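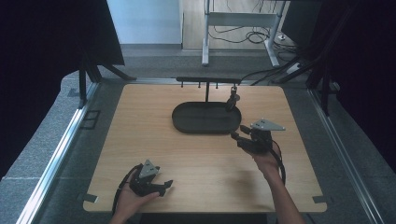 Do you need to book the hut at Emo, or can you just turn up?

Book it. There are 31 bunks and the school groups take most of them through November, and the warden does check names now. Tent sites are still first come.

Right, trip notes as promised, typed fast before work so forgive the spelling. Have quoted the earlier message further down and answered what I could.

Did the loop anticlockwise, Emo to Tulex Saddle to Cavow and out. Four days. Could be done in three if you skip the side trip but I wouldn't skip it.

First day is all road bash and paddock until the second stile. Boring, hot, flies. Start early. We left the carpark at 6.30 and I still had my hat soaked through by the creek. Water at the creek is fine, ran it through the filter anyway – cattle upstream.

Second day is the climb. The old track up the spur is gone, slip took it out, and the new line swings left through the beech and comes out higher than the map shows. Orange markers the whole way, except one stretch on the scree where you follow cairns. Go to the top cairn before turning. We turned one too soon and lost an hour in the scrub and most of the skin off my shins. Gaiters. Bring them.

Tulex Saddle itself is a good lunch spot if the wind's down. It wasn't. Ate standing behind a rock.
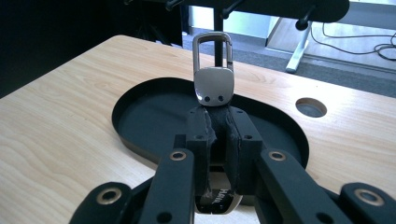

Dropped off the far side pretty quick after that, knees not happy. Poles would of been good. The basin below is boggy right across and the boardwalk stops halfway, so keep to the northern edge where the tussock is and you'll get away with wet ankles instead of wet knees. Camped on the flat by the outlet. Flat, sheltered, a few too many sandflies. Frost overnight, fly was stiff as cardboard in the morning.

Third day we did the side trip to Deák Falls. 5 km return off the main track, signposted at the junction but the sign's on the ground, so look down. Best part of the whole walk for my money. Left the big packs at the junction hung in a tree and took one daypack with lunch and the jackets. Pool at the bottom is deep and very, very cold. Lasted long enough to regret it.

Then on to Cavow, which is easy benched track all the way, old tramway grade. Could of walked it asleep and nearly did. Bivvy there is tidy, new mattresses, tank was full. Fireplace has been bricked up so don't count on drying socks.

Last day out is short. Farm track, two gates, leave them how you find them. Pie shop at the road end shuts at 2.

On the message from last week:

> Hi all, thinking of doing the Emo – Cavow walk with my
> teenager, first multi-day for both of us. Few things.
> Is the river crossing below the saddle scary? The guide
> book makes it sound scary. How heavy were your packs?
> And is there anywhere to bail out if one of us has had
> enough? We can do big days on the flat but haven't done
> much up. Also wondering about stoves, are fires still
> allowed at the camps or not. Thanks in advance.

River – knee deep on me, gravel bottom, slow. It comes up fast after rain though and there's no bridge, so if it's brown sit and wait. Take a spare lunch for exactly that.

Packs – mine was 14 kilos at the start with food and too many clothes. I'd drop the second fleece and the camp shoes. Keep the teenager's under ten if you can.

Bailing out – one decent option, the fire trail from the bottom of the basin. Takes you down to the Emo road in half a day, dull but safe. After the Deák junction you may as well keep going, it's the same distance either way.

Fires – none at any of the camps. Gas stove only. One small canister did two of us with a bit left over, and we're big tea drinkers.
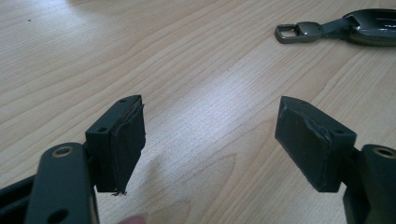

Is there any phone reception along the way?

Only on the saddle, and only on the eastern side near the trig. Text gets through, calls drop out. We took a beacon and left our times with family, would do the same again.

Would suggest you two do the first night at Emo hut and make the climb your second day with fresh legs, same as we did. And swap the heavy stuff around at lunch if someone's flagging.

Map – the old sheet is still ok apart from the spur. I've pencilled the new line on mine, can scan it if anyone wants. Reply off list so we don't clog everyone's inbox.

Tent pegs, somebody left a bag of four at the outlet camp. Brought them out. Yours if you can tell me the colour.

Gotta run.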